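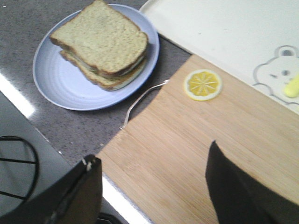 A sandwich on whole-grain bread

Sandwich

A sandwich is a dish made of one or more fillings placed between slices of bread, or inside a roll, bun or flatbread, and usually eaten with the hands. It is among the most common lunch foods in much of the world. It is also among the most argued over, chiefly by people who have already eaten.

Contents
1 Name
2 History
3 Construction
4 Types
5 Cutting
6 Storage and safety
7 The definition dispute
8 In local culture
9 See also

Name

The word comes from an English earl of the 18th century whose title was taken from the town of Sandwich in Kent. In the usual story he was playing cards, did not want to leave the table, and asked for meat between two pieces of bread. A kinder version has him working at his desk. The card story has always been more popular, and the desk has few defenders outside his family.

The town's name is older than the food and has nothing to do with it. It means something close to "market town on sandy ground," a sense that lives on mainly at beach picnics.

In American English, "sandwich" covers nearly everything with bread on both sides. British usage is stricter and tends to keep the word for sliced bread, with rolls known by a long list of regional names. Using the wrong one will mark a visitor as coming from at least two towns away.

History

People wrapped food in bread long before the earl sat down. Flatbreads were folded around meat, cheese and herbs across the Middle East and the Mediterranean, and in medieval Europe thick slabs of stale bread called trenchers served as plates. After the meal the trencher might be eaten, given to the poor, or given to the dog, in an order that depended on the household.

The sandwich in its English form began as late-night food for men who drank. By the 19th century it had become respectable and much smaller. Cucumber sandwiches with the crusts removed were served at afternoon tea, where their low food value was part of the appeal. Meanwhile factory workers and miners were carrying far larger ones to work, crusts included.

Commercially sliced bread went on sale in the United States in the late 1920s. It made sandwiches quick to prepare, even in size, and possible for children to make without a bread knife. The school lunch box filled up accordingly.

The packaged sandwich, sold in a sealed wedge, became common in the last decades of the 20th century. It allowed office workers to eat at their desks, which brings the story back to the earl, or at least to the version his family prefers.

Construction

Most sandwiches have three working parts: bread, a spread and a filling. The bread holds things together. The spread, usually butter or mayonnaise, adds flavor and slows the movement of water from the filling into the bread. Those who skip it to save time can expect to spend the time later, with a napkin.

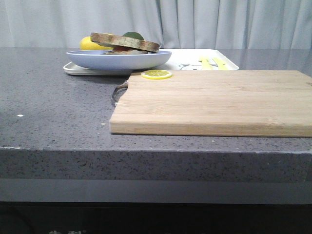 Order matters more than beginners expect. Wet items such as tomato do best in the middle of the stack, with cheese or meat on either side as a barrier. Lettuce is slippery against tomato and against most other things, and a sandwich with both is likely to leave by the back when bitten from the front. Pressing down firmly with a flat hand helps a little. Cooks who want more help than that use a toothpick, which should be removed before eating and is usually remembered at about the right moment.

Whole-grain breads have more texture and a stronger taste than white bread and stand up well to sharp cheese and pickles. White bread is softer and milder, and will keep the print of a thumb for an entire afternoon.

The home economics writer Moushumi Gunawardena, in her handbook Between Slices, sets the ideal filling at no thicker than one slice of the bread around it. She calls anything taller "a salad with ambitions." Her own recipe for a holiday club sandwich, given in the same chapter, runs to 14 ingredients.

Types

Sandwiches are grouped by how they are built more often than by what is in them.

Closed: two slices with filling between. The standard form, and the one meant when no other word is added.

Open-faced: one slice with toppings. Widespread in Scandinavia, where it is eaten with a knife and fork. Efficient with bread and unkind to sleeves.

Club: three slices and two layers of filling, often cut into quarters. The middle slice has no clear duty but would be missed.

Submarine: a long roll split lengthwise, also called a hoagie, hero or grinder depending on the state and the temper of the speaker.

Grilled or toasted: heated in a pan, a press or an oven. Cheese is usual. The filling stays much hotter than the bread, a fact learned fresh by each generation.

Tea: small, thin and crustless. Sold by the plate, as selling them singly would invite questions.

Cutting

A square sandwich may be cut straight across, giving two rectangles, or corner to corner, giving two triangles. The amount of food is the same. Many eaters report that triangles taste better, and restaurants almost always serve them. A diagonal cut does produce a longer cut edge, so there is more place to start biting without meeting crust.

Lieven Bosman, whose essay "The Fair Half" is often quoted by parents, recommends that one child cut and the other choose. The method is sound for two children. Bosman's notes on three children take up the remaining 20 pages of the essay and reach no settlement.

Storage and safety

Sandwiches with meat, fish, egg or soft cheese should be kept in a refrigerator and should not sit at room temperature for more than two hours, less in hot weather. Peanut butter and jelly are more patient. Freezing works for plain meat and cheese but ruins lettuce, cucumber and hard-boiled egg, all of which thaw into something that has to be explained.

The definition dispute

Whether a hot dog is a sandwich has been debated at great length, mostly online. Those in favor point to the bread and the filling. Those against point out that the bun is joined along one side. The second view would also exclude many submarine rolls, and its supporters tend to remember an appointment when this is raised.

Tax offices and food inspectors sometimes need a firm answer and write their own. These definitions differ from place to place, so a burrito may change category by crossing a county line without being unwrapped.

In local culture

The village of Ullthorpe holds a sandwich fair each June, at which entries are judged for neatness, flavor and whether they survive being carried the length of the green. The record entry used 80 loaves and was laid end to end on trestle tables. It failed the carrying test.

The Lililora, a sweet version served at the same fair, is made with brioche, plum jam and a soft white cheese, and is dusted with sugar that ends up on the judges. An attempt to sell it ready-made under the name Cotine lasted one summer. The fair's printed guide still lists it under "new this year."

See also

Bread
Cucumber
Finger food
Lunch
Napkin
Toast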